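Trade > Bathrooms > Interviews

Share (50) Comments (2)

Gloss, short legs and white walls: Marthinus Van der Merwe on bathroom furniture

Marthinus Van der Merwe has worked with bathroom furniture long enough to have opinions on hinges. He looks after the Zallura range, which is kept in a room of 1109 square feet at the Masilela building. We talked there one morning in July, standing up for most of it.

I asked first about color. For years, he said, people who came in wanted white and asked for nothing else. Dark gloss has been selling since last summer, green more than blue.

"It's a hard finish to live with if you're fussy," he said. "Every fingerprint shows. I tell people that before they order. Half of them order it anyway and I don't hear any complaints, so maybe they aren't as fussy as I am."

He checks a gloss surface by looking at what it reflects. If the line of a ceiling light runs straight and then wobbles, there is a dip in the surface. On a curved piece it takes more practice, as the line is supposed to bend and you have to know how much.

"You move your head, you don't move the piece," he said. "Then you do it again from the other side. Armont taught me that when I was doing their returns. I must have looked at the same oval lid for a week." 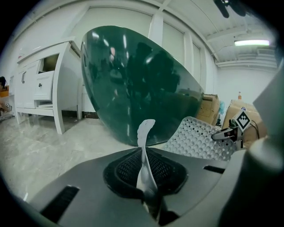
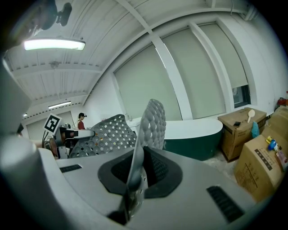

Under the fluorescent lights at Masilela. The dark green gloss and the white vanity are in the first picture.

The lights are a sore point. Designers who visit tell him that fluorescent is cold and makes everything look like a clinic. He has heard it often enough to have an answer ready.

"A lot of bathrooms have worse light than this," he said. "If a white cabinet looks all right in here, it'll look all right at home. I don't want somebody falling in love with a vanity under a nice warm lamp and then calling me when it's a different white next to their tile."

The walls are white for the same reason. He was talked into a gray once, at the old place, and it made the white furniture look yellow.

On vanities, he prefers legs. A cabinet that goes straight to the floor hides the dust, he said, but it also hides a slow leak until the bottom panel has swelled. The Bodetti cabinet he recommends most often is $686 without the basin. He thinks that is fair for a bathroom that gets used by a family, and too much for one that is only for guests.

"For guests, buy a good mirror and spend less on the cabinet," he said.

We spent some time on handles. He likes a dark bar on a white door and has no patience for doors with no handle at all, the kind you push to open. Wet hands leave marks on them, and the catch goes. He has replaced up to 50 of those catches and keeps a box of spares under his desk.

Does he have the green gloss in his own house? He laughed at that.

"No. My wife picked white," he said. "Plain white, with the slow hinge. I cleaned it yesterday and it took no time – so she was right."

The next Zallura order is due before the end of the month. He has asked for more of the green, and for a dark red he hasn't seen yet except as a chip of color on a card. He isn't sure about the red.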